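June, 4:20 pm. Gripper pose tracking, snack tray clips

Homa's new filter is in. It drops any clip where wrist pose jumps more than 17 mm between consecutive samples. Ran it on the 147 clips in the Prurkdale batch and it threw out 20, two of which I would have bet lunch on. Good thing Bijan wasn't taking bets.

Cause, I think: timestamps. The finger width stream lags pose by 2 samples after a resync, and the interpolator papers over the gap with great confidence. Patched in Cada, branch is lag-fix. Amirhossein, please don't merge it until I've slept.

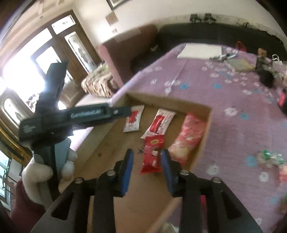 Rerunning tonight with the lag correction on and the threshold left alone, so we change one thing for once. Policy training stays parked until the clip count settles. Rosemarie still wants the config in one file. It is in one file, plus the other file.

Todo: log resync events, delete my print statements.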